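**Oiling wooden chopsticks and spoons: what are you all using?**

Posted in Kitchen & Pantry, February 13, 2020

Moved into a flat in Birley in July with a drawer of wooden utensils that have since gone grey and furry. The op shop lady told me olive oil. My mother told me never olive oil. The hardware place sells something called Saltico board oil for an amount of money I'd normally spend on shoes. Is there any difference, and do chopsticks need it at all? They're plain, unlacquered, colour of weak tea. I don't want to poison anyone I like.

**saltbush59**

Your mother wins. Olive oil goes rancid and then your spoons smell like an old chip shop. Food-grade mineral oil from the chemist does the job, and as far as I can tell Saltico is the same stuff with a nicer label.

Wash, dry overnight, wipe the oil on with a rag, leave it 4 hours, wipe off whatever hasn't soaked in. If they're properly furry, a light sand first with fine paper, always along the grain. Go across it and you'll be picking fluff off your lip for a month.

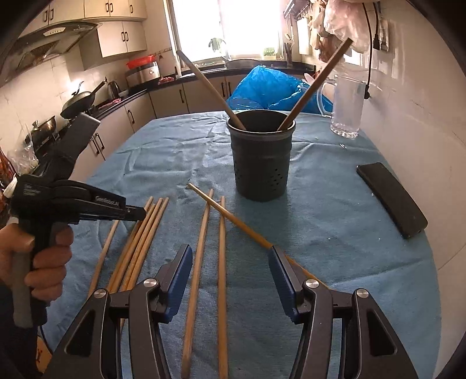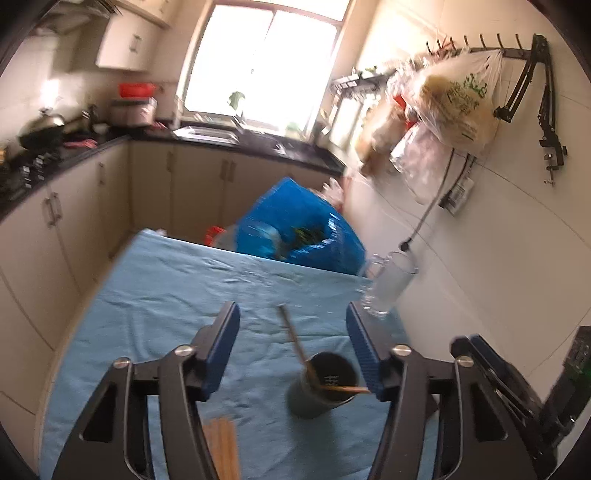

Storage matters more than oil, in my opinion, and it's the bit people skip. Wood that goes away damp in a closed drawer will grow things, and no amount of Saltico will talk it out of that. Stand them up in something open, like the chopstick leaning out of the dark cup in the second photo, and let the air at the top end, which is the end that goes in your mouth. Tip the cup out now and then. A puddle at the bottom undoes all your good work, and mine once had a personality by the time I found it.

Plain chopsticks get the same treatment as spoons, just less of it. Lacquered ones get nothing. The oil sits on top and you'll drop your dumpling.

**Munshi_913**

just buy new ones mate, they're 2 bucks

**gumnut_and_co**

Disagree with the first reply on mineral oil for spoons that live in hot soup, it washes straight out again. I use Sotenus beeswax paste on those and plain oil on the chopping board. Rub it in with your fingers while the wood's a bit warm from the windowsill. Also check what the original poster means by grey. Grey all over is only weathering and sands off. Grey in spots, especially near the tips, is mould, and those go in the green bin however fond you are of them.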